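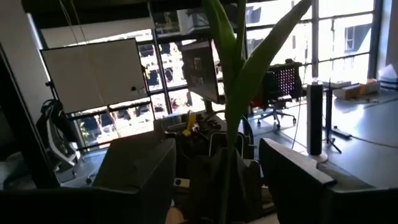

## 4. Setting up the Lui moisture probe

Written for the Breteck office by the people who look after the plants. The leaflet in the box says the probe works "straight away". Ours didn't, and the leaflet leaves out most of what you need.

### Before you start

You need the probe, the Nusasley hub, a jug of tap water, a dry cloth and a phone with the Gilance app on it. The app asks for your location, your contacts and a photo of yourself. Refuse all of them. The probe works without.

> **Caution:** Don't push the probe in by its cap. The cap is glued on, and not very well. Hold the collar below it.

### Fitting the probe

1. Pull the battery tab out and wait for the light on the collar to blink green. If it blinks red, take the battery out, put it back and try again. The leaflet calls red "learning mode". We think it's a poor contact.
2. Open the app and choose **Add probe**. Type in the hub code, 1676. The app also offers to find the hub by itself, but so far it has only found the printer.
3. Check the version number under **About**. It should read 1108. Older versions show the same reading for every pot, and they look perfectly sure of themselves while doing it.
4. Wipe the probe and hold it in the air. Press **Set dry**.
5. Stand the probe in the jug up to the line on the stem and press **Set wet**. Keep water off the collar. The box says "splash safe", and we'd rather not find out what counts as a splash.
6. Dry the probe, then push it slowly into the compost, halfway between the main stem and the side of the pot. Stop if you meet a root or a stone and try a little further round.
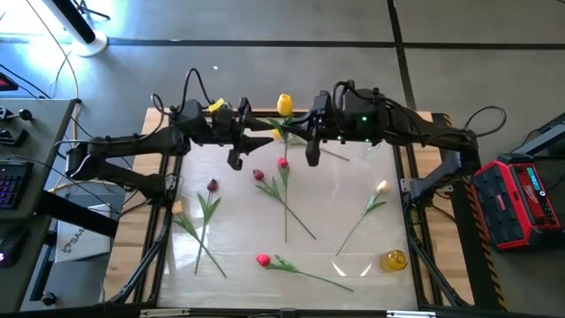 7. Firm the compost around the stem with a finger. An air gap beside the probe gives a dry reading in a soaked pot, and the app will then nag you to water it again.
8. Leave everything alone for 24 hours. Readings taken before then jump about and mean very little.

### Reading the numbers

The app shows a percentage and a face. Ignore the face. It smiles at pots that smell of rot, and it frowns at any cactus in good health.

The percentage is more use, but only when compared with earlier readings from the same pot. A 30 in gritty compost and a 30 in heavy compost are two very different things. Write down the reading on a day when you would have watered anyway, judging by a finger pushed into the compost, and use that as your low mark. Type it in under **Alerts** in place of the one supplied.

The **Plant Type** menu can be skipped. We tried the same pot under "fern", "palm" and "other" and got the same advice each time, apart from the little drawing.
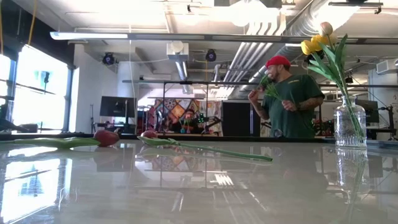 Feed upsets the readings as well. Liquid feed makes the compost seem wetter to the probe than it is, so leave a few days between feeding and trusting any alert.

> **Note:** The "light score" comes from the same app and we can't see how the probe could measure it, given that it has no sensor above the compost. Go by where the pot stands and how the leaves look.

### If it stops reporting

- Check that the hub has power. It shares a socket strip with the kettle.
- Move the hub nearer. The range printed on the box seems to be for an empty field.
- Change the battery, then repeat steps 4 and 5. The app says the old settings are kept. In July ours weren't.
- If the reading is stuck on 0 or 100, take the probe out, wipe it and look for a crack near the tip. A cracked probe can't be mended, and the Lui helpdesk will ask you to restart your phone first.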